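十月 工作间笔记
项目：Rundano 得来速饮料铺，车道与冷柜改造

昨晚把新车道的地面线全部弹完了，今天一早开门进去一看，真漂亮！两条车道并排穿过整个仓库，左边走快单，右边给想慢慢挑的客人。以前那条单车道，只要前面有一位在问哪种啤酒配烤虾，后面的人就全堵在太阳底下。现在至少在图纸上，这个问题有解了。先把今天做的事记下来，趁手上还有粉笔灰。

一、车道宽度

原图上右车道画得偏窄，我拿胶带在地上贴了实际的边线，开自己的小货车走了一遍，后视镜离货架近得让人心里发毛。于是把右侧那排零食架往墙里推，架子底座换成窄的，走第二遍就舒服多了。车窗摇下来，伸手刚好够到中间那层，这正是我想要的距离。坐在驾驶座上看两边满满的架子，有点像小时候坐小火车过隧道，我来回开了好几趟，后来几趟纯粹是因为好玩。

给后面做标线的同事：转弯处的内侧线不要照原图，照地上的蓝胶带。白胶带是旧的，还没来得及撕。

入口的坡也试了。低底盘的车上来会不会蹭，光靠小货车看不出来，得找一辆矮的再走一次。先记在这里，没有结论。

二、冷柜

Trereo 的立式冷柜到了，比我想的安静。通电以后站在车道中间几乎听不到压缩机，客人坐在车里讲话不用喊。之前 Cuevas 店里那批老柜子，夏天下午一起启动的时候，点单的人要重复两遍才听得清，做过那家店的人都懂。

柜门我这次坚持用推拉的。店员是在车和柜子之间来回跑的，平开门一拉开就占掉半条过道，两个人对面走过来必撞。推拉门的缺点是每次只能看到半边，所以摆货要重新想：卖得最快的放在两扇门都容易露出来的中段，气泡水和姜汁汽水放两头。整箱的放最下面，店员蹲下去一抱就走，直接塞后备箱。

44 号柜的门轨有点涩，推到三分之二的位置会顿一下。拆下来看，轨道里夹了一小截塑料扎带，取出来就顺了。顺便把旁边几台也检查了一遍，没有同样的情况。门封条用纸条试过，夹住以后拉得动但有阻力，合格。

温度记录仪下午两点贴进去的，先让它空柜跑一夜，明天装满货再跑一夜，两条曲线叠起来看。我特别想看午后那一段，太阳会从西边卷帘门直接照进来，最外侧那台柜子最吃亏。如果曲线真的抬头，就考虑在门口加一道遮阳帘，再不行就把那台换成放常温零食的架子。

三、冰桶台

这一块今天进展最大，写的时候还在兴奋。客人从海边过来，常常是自己带保温箱，要我们往里装冰、装酒、装水。老做法是店员抱着箱子走到后面的制冰机，装满再抱回来，一来一回很费腰。新做法是把冰槽移到两条车道中间的岛上，台面高度跟大多数后备箱的边沿接近，箱子基本不用抬，平着拖过来就行。

用木板和旧门板搭了个一比一的样子，铲了 17 铲冰试手感。结论很清楚：台面要往冰槽方向微微倾斜，不然化掉的水全往客人鞋上流。倾斜太多箱子又会自己滑，所以要加一条防滑边。我先拿一段旧的橡胶压条钉上去，效果意外地好，箱子稳稳的，拖的时候也不卡。

铲子挂在哪边吵了一会儿。左撇子右撇子都有道理，最后两边各挂一把，多花一把铲子的钱，省掉每天的抱怨。

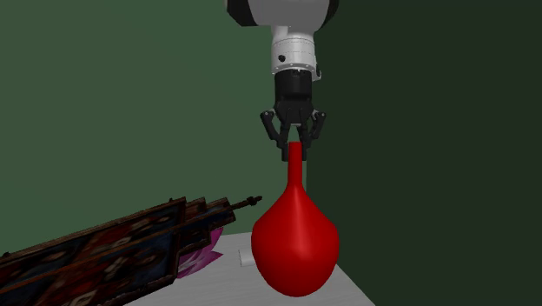

夹爪夹住红色花瓶的瓶颈（仿真画面）

四、T恤墙

说实话这是我私心最重的一块。很多人来这里，酒水是顺便，衣服才是要带回家的。以前衣服叠在玻璃柜里，坐在车上根本看不见图案，只能看见一条一条的领口。这次整面墙做成斜挂的格板，每一件正面朝车道，颜色从入口的浅色一路走到出口的深蓝。试挂了一排，从驾驶座的高度看过去，胸前的图案完整露出来，没有被上面一件的下摆挡住。太喜欢了！

挂钩的间距原本按成人大号算的，童装挂上去显得空，像少了一件。打算把童装单独集中在出口那一段，间距收紧。坐在后座的小孩视线更低，所以童装放在最下面两排，他们自己就会指着喊要哪一件，父母那时候也差不多要掏钱包了。

尺码的问题还没想好。墙上只挂样衣，库存放在背后的抽屉，店员听到尺码转身就拿。抽屉标签我写了一版，字太小，隔着过道读不出来，重写。字体加粗，尺码放在最左边，款式名放后面，不要反过来。

灯光方面，Lostov 的条形灯装在格板上沿，往下打。第一次装得太靠外，光直接晃进车窗，坐在里面眼睛难受。往里缩一掌宽之后，衣服亮了，人也不晃了。记住这个位置，后面几组照着装。灯线从格板背后走，不要从正面绕。

五、点单和结账

试了两种流程。一种是入口点单、出口付款，另一种是同一个店员从头跟到尾。第一种在纸上更快，可是走起来有点冷，客人开到中间突然想再加一包薯片，不知道该跟谁说。第二种店员跟着车慢慢走，边走边聊，推荐一下当季的小麦啤，加购自然就发生了。我更喜欢第二种，这种店的乐趣有一半就在这里。旺季人手紧的时候，快单那条道可以用第一种，两条道两种节奏，正好。

手持机的电池是个隐患，放在腰包里跑一下午会掉得很快。充电座装在岛的背面，离冰槽远一点，别让水溅到。小票打印也放那边，纸卷怕潮，找个带盖的盒子扣上。

酒类查证件的步骤，放在拿货之前。货都递进车窗了再问人要证件，两边都尴尬。这条写进店员手册的第一页。

六、待办

地面防滑漆的样板再刷一块，上次那块颜色太亮，下午反光。
找一辆低底盘的车走入口坡道。
尾气的排风，打开两台风机以后车道后段仍有一点味道，试试把第二台的朝向转过来，对着出口吹。
零食架的隔板再订 200 片，尺寸按改窄后的底座，别拿旧单子下。
空杯架和保温杯套放在收银旁边，先摆一个小架子看看。
门口的高度限位杆要刷醒目一点，车顶架着冲浪板的客人多，刮一次就够大家心疼半天。
撕白胶带！

明天早上先看冷柜的曲线，再去弄门轨和灯。要是来得早，我想再开一趟车道，这次把音响也打开，听听店里的背景音乐从车里听是什么感觉。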